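Chapter 9
Squads for Weekend Tournaments

Selina Camenzind

Chapter outline
9.1 League squads and tournament squads
9.2 Playing time across a weekend
9.3 Guest players and late changes
9.4 The order of substitution
9.5 Case study: Durorard at the Mfinanga Cup

Key terms
core player, guest player, rotation, carry-over fatigue, dead game, squad sheet

The earlier chapters dealt with teams that play one match and then have several days to recover. Most club teams also enter tournaments, where the matches come close together and the same people have to play most of them. A squad that works well in the league can struggle badly in this setting. This chapter looks at how a coach or captain picks a squad for a weekend, divides up the playing time, and handles the changes that come up between the entry deadline and the first whistle.

The examples come mostly from field hockey and floorball, but the methods carry over to any team sport with rolling substitutions. Readers working in sports with a fixed number of substitutions should read Section 9.4 alongside the table on page 285.

9.1 League squads and tournament squads

A league squad is usually built around the strongest starting lineup. The remaining places go to players who can cover an injury or change the pace late in a match. Some of them may play very little on a given day, and over a season this evens out.

A tournament squad has a different job. Every player will be needed, often in the first match, and a player who is only trusted for a few minutes takes up a place that someone else could use for half a game. When two players are close in ability, the better tournament choice is generally the one who can play more than one position. Fitness counts for more than it does in the league, and so does temper. Players spend long hours together in parked cars, on sidelines, and in shared rooms, and a sour mood on the first evening is hard to fix by the next morning.

Availability should be settled in writing. Ask each player three things: when they can arrive, when they have to leave, and whether they are carrying an injury. A player who has to catch a train before the final is still worth taking, provided the captain knows it when the rotation is drawn up.

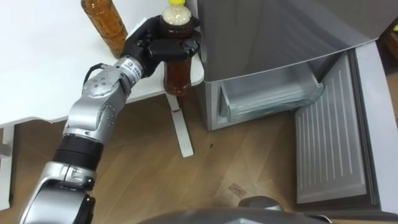
Figure 9.1 Bottle with a yellow cap, held beside a refrigerator.

Clubs keep this information in different ways. A shared spreadsheet is enough for a single team. Larger clubs may use a scheduling program such as Stinex or Arkus, both of which let players enter their own dates. Whichever is used, the captain should bring a printed squad sheet to the venue. A blank sheet is provided on page 198 and may be copied.

Carry-over fatigue

Carry-over fatigue is tiredness left from one match that affects the next. It is easy to miss, as a tired player often starts well and fades only after the opening minutes. Common signs are slow recovery runs, late tackles, and passes that go to the nearest teammate when a better one is open. The coach should look for these signs in the second match of the day, when there is still time to change the rotation.

The gap between matches matters as much as the number of matches. A short gap keeps players warm but leaves little time to eat. A long gap lets them rest, but they stiffen up and need a full warm-up again. Section 9.2 gives sample timetables for both cases.

Dead games

A dead game is one whose result can no longer change a team's place in its group. Many captains rest their core players in a dead game and give full playing time to everyone else. This is sound practice if the squad has been told in advance. Players who hear about it on the sideline tend to take it as a comment on how they have been playing.

Before you read on

Think of a tournament you have played in or watched, and write short notes on the following points. You will need them for the exercise at the end of Section 9.2.

Which players were on the field at the end of the last match, and how much had they played before it?

Did any player arrive late or leave early, and who took over that position?

Was the order of substitution agreed before play began, or decided as the match went along?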